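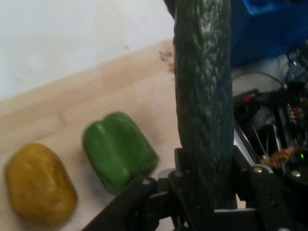 Fig. 1. Cucumber with ridged, speckled skin. On the table, a yellow bell pepper.

Fruit vegetables: looking, choosing and storing
Handout for session 4, Kitchen Basics
Teacher: Simone Brandão
Revised 16/04/2024

Please read these notes before the practical part. Bring a small knife, a board and a clean cloth. The vegetables are given by the school.

1. Why we say "fruit vegetables"

In botany the cucumber and the bell pepper are both fruits. They grow from the flower and they hold the seeds. In the kitchen we call them vegetables, as they are mostly used in salted dishes. In this course I use the kitchen word, except when we speak about ripeness.

The two plants are not relatives. Cucumber belongs to the same family as melon and pumpkin. Bell pepper belongs to the family of tomato, potato and aubergine. The important difference for us is in how they ripen. A cucumber is normally picked and eaten unripe. A pepper can be eaten unripe, when it is usually green, or ripe, when it is yellow, orange or red according to the variety.

2. Looking at the cucumber

Look again at the skin in Fig. 1. It is dark green and bumpy, with pale speckles and streaks along the length. Many students think that pale marks mean an old cucumber. This is wrong, many varieties have such marks. A cucumber which is too old turns yellow over larger parts, and the seeds inside become hard.

Also the shape is not a fault. The sides in the figure curve gently and it is a little wider in the lower half. For slices of equal size you can cut the wider part separately and keep it for soup or salad.

What you must check by hand:
- Press both ends with the thumb. They should be firm.
- Bend very lightly. A cucumber that bends easily has lost water.
- Feel for soft or slimy places, especially near the stem.

3. Looking at the pepper

Peppers have lobes and folds, and dirt stays in the folds. Wash them under running water and rub with the fingers before cutting. The skin should be tight. Small wrinkles show that the pepper is drying, but it is still good for roasting. Look at the stem also: if there is mould around it, open the pepper and check the inside before you decide.

4. Storing

Both vegetables come from warm places and they do not like strong cold. Keep them in the vegetable drawer, away from the back wall of the fridge. Put them in dry. Do not store cucumber beside ripe bananas or tomatoes, they give off a gas which makes it turn yellow faster. A cut cucumber should be covered on the cut side and eaten soon.

5. Practical work (in pairs)

Salad Plilluditz, for one pair:
600 g cucumber
200 g yellow pepper
salt, vinegar, a spoon of oil, dill if you like it

Weigh after washing and before peeling. Cut the cucumber in thin slices, salt it and leave it in a sieve while you prepare the pepper. Remove the stem, seeds and white parts of the pepper and cut it in strips. Press the cucumber softly with the hand, dry it with the cloth, then mix everything. Taste before you add more salt!

Write down the weight of the peel, seeds and stems together. Last term Jinlong Gu and his partner had 119 g of waste, mainly from thick peeling. Try to peel thinner than this, or leave the skin on.

6. For next time

Answer in two or three sentences each. Bring your answers on paper.
a) Why does salt take water out of the cucumber?
b) Which vegetables in your home fridge are fruits in the botanical sense?

Session 5 is about roots and tubers, in the same kitchen.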